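Staff Wellness Diary, Volldale Residence
Entry for May, evening

The sleep and nutrition program entered its second month today. Twenty residents were enrolled at the outset and all remain on the register. The morning session was led by Naima Abou Zeid, whose subject was the evening meal and its effect on rest.

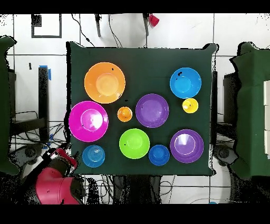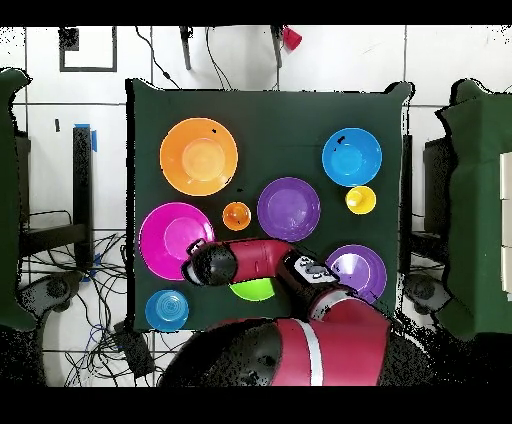
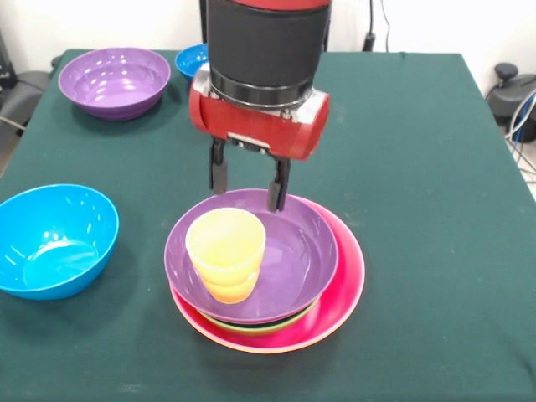 Colored dishes on the green tabletop.

Ms. Abou Zeid advised that supper be served no later than six and that sweetened drinks be withdrawn after that hour. Several residents objected to the loss of evening cocoa. It was agreed that warm milk would be offered in its place until the end of the month, when the matter will be reviewed.

Mr. Nutsugah presented the sleep logs. Of the 20 residents, 13 reported falling asleep sooner than in the first week. The remainder reported no change, and one log had been filled in for the wrong days and was returned. I have asked that the night staff check each sheet before it is filed.

The daily intake for the walking group has been set at 2000 calories, subject to the approval of Dr. Babaei. He wishes to see the blood pressure readings first. These were to have reached him by noon and did not; Araba Alhassan will deliver them by hand in the morning.

The corridor lights on the Vosari wing were again left at full strength past ten. This has been raised before. A written notice will be posted at the desk and the switch labeled.

I must record that my own habits fall short of what we ask of the residents. I was at my desk until after eleven last night and took coffee at nine. I have resolved to leave the building by seven for the rest of the week.

Mr. Pasichnyk has requested a larger pillow. Approved.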